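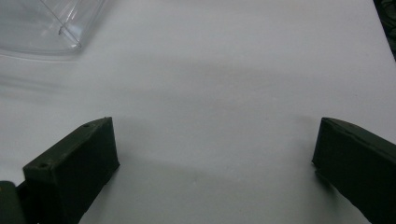
Figure 1. White work surface. Photo: Sofia Peixoto

May 2023
Margareta Crăciun and Sofia Peixoto

3. Linking the household books to individual lives

3.1 Sources

The main source for this section is the set of household books kept by the Konditz estate office between the 1840s and the First World War. The books record domestic servants, their wages, and the terms on which they were hired and released. They were kept for accounting purposes, and biographical detail entered them only when it affected a payment. A birth date is rarely given. A place of origin is given more often, usually as a village name with no district, and marriages appear as a final settlement of wages.

The books contain 165 entries for female servants. An entry is a single term of hire, so one woman may account for several entries under slightly different spellings. The parish registers of Prulta, the nearest town, were used as the second source. They survive in full except for the burials of one decade, which are known only from a later copy in the hand of a parish clerk. The copy was checked against the few gravestones still legible and was found to agree with them on surnames but not always on ages.

3.2 Linkage

Entries were grouped by first name, then by surname with its variants, then by place of origin. Two entries were accepted as the same person when all three matched and the dates of service did not overlap. Where the place of origin was missing, a match was accepted only if a parent or sibling was named in both entries. No match was made on wages or position alone. A kitchen maid in one year could be listed as a laundress in the next, and the estate office did not use the titles consistently.

This procedure gave 59 individual women. For 30 of them a baptism was found in the Prulta registers. The rest came from outside the parish or had names too common to be assigned with confidence. Six women had two possible baptisms each, and these were left unlinked even where one candidate seemed more likely. We preferred to lose a life than to join two halves that belonged to different people – an error that is hard to detect once the file has been built.

3.3 The Fliltska group

Fliltska is the most frequent place of origin outside the parish. It is a hill village a day's walk from the estate, with no church of its own until late in the period. Its baptisms were recorded by a visiting priest and sent on to Prulta in batches, normally in July. The date of entry in the register is therefore not a safe guide to the date of birth, and ages calculated from it may be too low by most of a year.

Servants from Fliltska tended to arrive in pairs. Sisters and cousins were hired on the same day and, in several cases, released on the same day. Later hires often name an earlier servant as the person who spoke for them. Earlier work by local historians treated these women as seasonal labor, but the household books do not support that reading. Their terms of hire ran through the winter, and most were renewed at least once.

Two of the women can be followed further. Both left Konditz for the boarding house at Montoya, where their names appear in the guest ledger as witnesses to a dispute over a trunk. One signed her name and the other made a mark, though they had given the same village and the same father at Konditz. The later lives of both are taken up in Section 4.

Contact the authors | © 2023 the authors | Back to top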